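Reading time: 5 min

4.2 How people decide where things go

When we began our visits to the households in Seixas, we expected that people would talk to us mostly about space, and that the tidy homes would simply be the bigger ones. We were glad to be wrong about this, and a little embarrassed too, for we had built a good part of our first questionnaire on that idea. Of the 217 people who took part, 207 finished both the interview and the home diary, and what they wrote in those diaries had very little to do with square feet. It had to do with habit, with who gets home first, and with who was asked (or never asked) where the batteries should live.

Most of the people we spoke to sorted their things in one of two ways. Some went by kind, so that all the string was with all the other string. Others went by occasion, so that the string sat next to the wrapping paper and the birthday candles, even if that meant owning three balls of it. Neither group was any quicker at finding a given item in the 15 minutes we set aside for the search task — a result that pleased both groups very much when we went back in June to share it with them. Trouble came mostly in homes where the two ways met under one roof. One diary has a lovely and rather tired entry about a pair of scissors that "moved house" every evening for a week.

We also asked about the containers themselves, and here the Dendetti checklist served us well, though we shortened it to five questions after the pilot. People liked to keep containers next to one another, at a height they could reach without bending, and many told us they read a row of them much as they would read a line of text, beginning on the left (Figure 3). The first place in the row went to whatever was used most, and the last place was very often the one for things that had no other home.

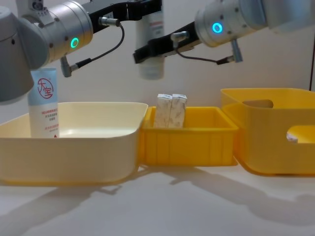 Figure 3. Three storage containers side by side on a white tabletop.

Labels were a more tender subject than we had guessed. Several people felt that a label was a kind of scolding, while others said they could not live without them, and we heard both views in the same kitchen more than once. In the Vusora part of the sample, where more of the homes had grown children living in them, labels were more common and were also more often ignored. We return to this in Section 4.3, together with the matter of the junk drawer, which deserves more room than we can give it here.

Flareo Working Papers on Home Life | Contact the editors | Copyright the authors | Back to top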